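Bench notebook, Soston workshop
September 2021. White top on the long bench, day one 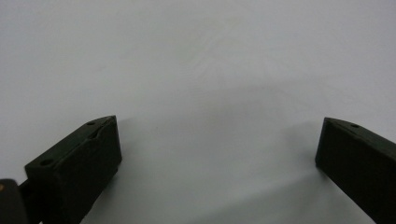 Notebook no. 6, p. 879

So the long bench finally has its white top, and I have been grinning at it all morning like somebody with a new kitchen. Plain white, no markings, no grid printed on it. Lech wanted the grid (he had it all drawn up) and I talked him out of it over coffee, so if anybody misses it in October they can come and shout at me.

What I love is how much you can see on it! On the old brown top a dark washer would vanish the second you put it down. Halyna once went through a whole sweepings bag for a spacer that was sitting in plain sight by her elbow. White should put an end to that, or that's the theory. It will also show every fingerprint and every smear of grease, which Zoriana pointed out before I had the film off the second corner.

Notes on fitting, before I forget:

Old top came off in one piece once Nazar found the two screws hiding under the vise plate. I had been prying for a good while by then and had said some things. Vise is on the floor by the Zwane cabinet, mind your toes.

Glue is the Brurance contact stuff, brushed on both faces. Went on thicker at the window end because I got impatient. If we ever get a bubble it will be there.

Back edge is still raw. I have the strip for it but it's a hair too wide and wants planing. Danylo has the good plane. Danylo, please bring back the good plane.

Wiped the whole thing down with soapy water and then plain water, let it sit over lunch. No solvents on it until I've tried a scrap, and that includes the stuff in the unlabeled squeeze bottle (whose is that, by the way?).

Rules, such as they are. Please no hot things straight on the white. No knife work without the cutting mat. Pencil is fine, it comes off with an eraser, I tried it on the offcut and it went away completely. Marker does not! There's a blue line on that same offcut that I scrubbed at until my arm hurt and it's just part of the offcut now. Tape I don't know about yet. I put a strip of the paper kind on the offcut and I'll peel it after the weekend.

Nazar asked whether we should keep one end clear all the time, for laying out parts before assembly. I like that a lot. I'd say the door end, where the light is better, and the Cledus job can spread itself out over the other one like it always does. Halyna isn't sure we'll stick to it and has offered to bet a cake. I took the bet.

Cost, for the folder: 3,556 all in, with glue and edging strip. More than I told Lech it would be. He has seen the receipt and went quiet, then asked if there was enough left over for a shelf. There is, just about, if we're careful with the cuts.

Still to do: plane and fit the back strip, vise back on with longer screws, find a proper lid for the glue, label that squeeze bottle.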